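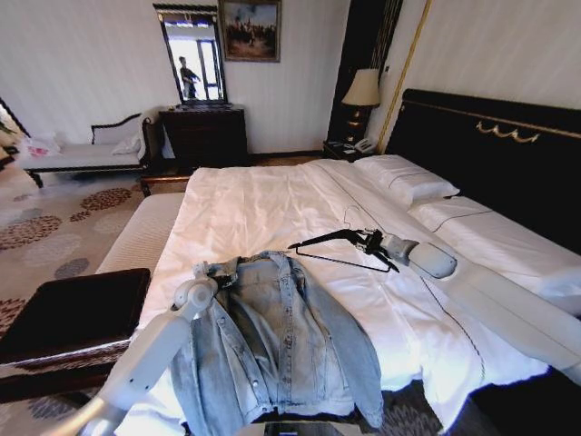

Working Papers > Lodging and Travel > Clothing Storage in Short Stays > Section 3

3. Where guests put their clothes

3.1 Setting and method

The survey was carried out in Vivudville in August at two lodgings, the Donus and the Quartey. The Donus is a downtown hotel with a built-in closet in every room. The Quartey is an older building where most rooms have an open rail and a set of wall hooks. Both are booked mainly for stays of one to three nights.

Cards were left on the desk in 100 rooms, one card per stay. Guests were asked to mark where they had kept outer clothing, shirts, and shoes on their first night, and whether they had used the closet or rail at all. They returned 84 cards. The other 16 were left blank or taken away and are not used in the tables. The cards were keyed into Grivora by one coder, and unclear marks were settled by a second reading.

3.2 Outer clothing

Jackets and coats gave the clearest results. Guests staying one night tended to put them on a chair or on the bed, and those staying longer tended to hang them. The difference between the two buildings was smaller than we expected. Guests at the Quartey used the wall hooks freely but left the rail mostly alone, and several wrote that the rail was too close to the door.

The bed was marked more often than the closet as the first place a jacket was set down. It is a large, clear surface and it is near the suitcase. Figure 1 shows a denim jacket spread face up on a white bed, with a black hanger just above it. On the cards, "bed" covers any garment placed on the sheets or duvet, folded or flat, so the category says nothing about how carefully a piece was laid out.

Hangers drew more comments than any other item. The complaints were about theft-proof hangers with no hook, hangers too narrow for a heavy coat, and too few of them for two people. In all, 16 guests wrote something in the comment space about hangers, and most of these were at the Donus.

3.3 Shirts and shoes

Shirts usually stayed in the suitcase. Drawers were rarely used in either building, even on three-night stays. Shoes were left by the door or beside the bed, and the shoe shelf at the Donus was marked on very few cards. We did not ask about laundry bags, and this should be added if the card is used again.

Last updated: Aug 25, 2020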